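Student robotics board > Club projects > Tennis ball into bin, how many demos?

vanacker_fan
Posted February 2024
Our club is doing the Gostivholm challenge and our task is dead simple: pick up a ball, drop it in a bin. We record demos with hand-held grippers and train on those. We have 595 so far and I say that's plenty. Half the team wants to keep going until we drop. Thoughts?

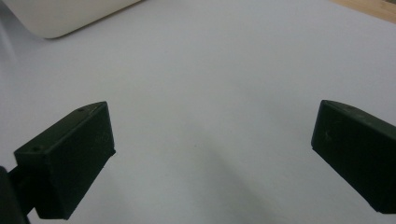
The policy we trained in January got the ball okay but kept letting go too early — super annoying to watch.

Ciletti
595 is fine if they're varied. Do you move the bin between takes? We left ours in one spot and the thing only learned that spot.

barard16
Gotta disagree. We didn't get anything decent until we hit 2678. Keep recording!

vanacker_fan
2678?? We'd be there till summer lol. We do move the bin, but only between 3 spots.

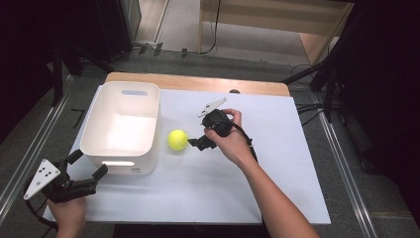 I could push it to 16 spots and redo a chunk of the set, I guess. One hand or two, by the way? I like having the second gripper steady the bin, but my teammates think it just adds noise.

Ciletti
Two, if your rules allow it. And fix the early drops first, more data won't help if your own releases are sloppy.

barard16
Still say more data. But yeah, go slower on the release.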